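Gulmont -- Service Machines, Unit 4
Setup and upkeep of the Larken two-arm bed cell
Handout to go with the lecture, rev. 2026-07-24

Read before lab. Bring it with you, the bench copies walk off.

What we cover: mounting, homing, pads, teaching the pillow set, daily and monthly care, the faults you will meet. What we skip: fitted sheets (Unit 6), anything inside the Jovlow controller box.

1. The cell

Larken base on locking casters, two arms, soft palm pad on each, one camera up top looking down between the arms. Jovlow controller in the gray box behind. Bed goes in front, headboard to the left as the machine sees it. Some of you set it up mirrored last term. Works, but then every stored pose is wrong and you lose the first hour.

Casters locked before power. All of them. Push on the base with your hip, if it creeps you missed one.

2. Homing

Stop button out, key to SERVICE, wait for the amber lamp. Arms home one at a time, left first. Stand behind the box while it does it. Left shoulder should stop at 2,167 counts on the display, right at 2,938. The two numbers are not supposed to match, the encoders are mounted differently. Off by a few counts -- home again. Still off, go to section 7 and do not carry on with the setup.

Write both numbers in the log even when they are fine. Most useful page in the whole binder once something starts drifting.

3. Camera

Wipe the lens with the dry cloth, not the pad cloth (pad cloth has cleaner on it and leaves a film). Tilt the head until the near mattress edge sits low in view and the pillow is close to the middle. Tighten, then check again, it sags a little when you let go.

Light matters more than the manual says. Shiny buttons on a tufted headboard throw back small bright spots and the depth reading goes to pieces right around them. Deep seams do it too. Turn the lamp away from the headboard, or bounce it off the wall. Don't turn exposure down to fix this, you'll lose the dark gap behind the pillow and you need that gap to find the edge.

4. Pads

Fit: peel, line up the notch, press from the center out. A bubble under the pad reads as contact and the arm will stop short of the pillow. If you get a bubble take it off and start over, poking at it makes it worse.

Pressure limit on the pads is set to 85 on the Jovlow scale for anything with trim on it. Plain hotel pillows can take more but leave it alone in lab.

Clean at the end of the session. Lint first, with tape, then the damp cloth. Fuzzy blankets load the pads up fast and a linty pad slides where it should hold.

5. Teaching the pillow set

Do it with your own hands first. Always. Bed made up the way it will be for the run, pillow stood against the headboard, and then put your palms where you want the pads to go. Spread the fingers, so you cover close to the same area as a pad. Stay there a moment and look at what you are touching -- ruffle, stitching, sewn-on flower, whatever the pillow has. Then decide on the pad positions. 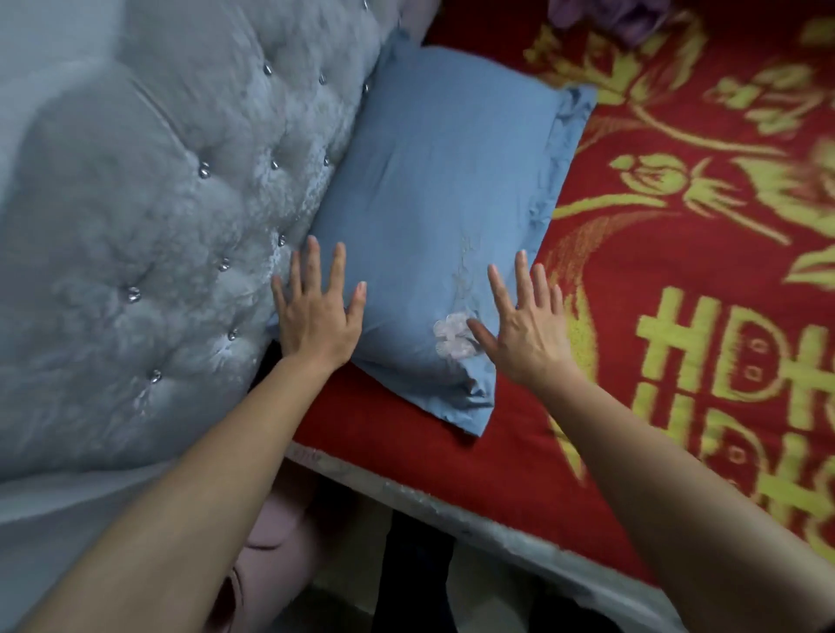 Fig. 1. Hand placement for the pillow set. Right hand runs onto the ruffle, thumb beside the flower.

Things to take from Fig. 1 when you pick the poses. One hand each side, so the pillow has no free side to swing round on. Left pose is the one that comes near the headboard, so it needs a clear approach. Right pose has the trim to deal with: a pad has no fingers to feel its way along a ruffle, so bring it inboard onto flat fabric. Keep off the appliqué as well. Raised stitching under a pad gives you an uneven reading, same as a bubble.

Also note how much pattern is on that blanket. Large yellow figures on red. The edge finder likes strong lines and will happily lock on to a woven stem instead of the pillow. Draw the search box tight to the pillow, on all sides, before you store anything.

Now the machine:

Mode to TEACH, speed dial at lowest.
Walk the left arm in by the wrist handle. Stop a hand's width short. Store as APPROACH L.
Walk it to contact. Lamp on the wrist goes green. Store as PRESS L.
Same on the right.
Back both arms off, outwards and then up. Never straight up, the pad drags the pillow case with it.
Run it dry, no pillow. Watch the left elbow and the headboard.
Run it with the pillow. Three clean runs and you can sign the sheet.

If the pillow slumps forward on release, the press is too high. Move both PRESS poses down toward the lower edge and try again. If it kicks out at the bottom you've gone too low. Students tend to chase this by changing the pressure. Leave presure at the limit in section 4 and move the pose.

6. Care

Each session
Log homing counts. Lens. Pads. Look over the cable loop at each elbow, it should hang free and not rub on the arm cover. Floor clear under and beside the bed -- clothes, soft toys, slippers. Anything down there ends up in a caster sooner or later, and the base sensor looks forward only.

Monthly
Wrist bolts, with the small torque driver, crosswise.
Fan filter on the controller box. Tap out, don't wash.
New pads if the surface has gone shiny.
Back up the poses to the Harb drive. Folder by bed, not by student name please.

Last pad change on the lab cell was in February, so expect the shiny ones.

7. Faults

Homing counts off: check for a cable caught at the shoulder. Power down, free it, home again. If the number has moved and stays moved the coupling has slipped, tag the cell out and tell me.

Wrist lamp green with nothing touching: bubble, or lint packed along the pad rim.

Wrist lamp never green: pad connector. Pushes in until it clicks, easy to think it's home when it isn't.

Arm halts short near the headboard: glare, nine times in ten. Move the lamp. Then check the search box.

Pillow turns during the press: one arm arriving early. Compare the two APPROACH distances, they should be equal. Re-store the long one.

Jerky left arm at low speed: grease in the elbow is cold. Run the warm up cycle, the long one.

8. For lab

Pairs. One on the stop button the whole time, hand on it, not near it. Swap after the dry run. Hand in: log page, your pose list, and a few lines on where you put the right pad and why you put it there. A sketch is fine. Pencil is fine.

Remember closed shoes, sleeves rolled up past the elbow, rings and bracelets off before you go near teh wrist handles.

Pads and tape are in the Harb cabinet, second shelf. Put the tape back.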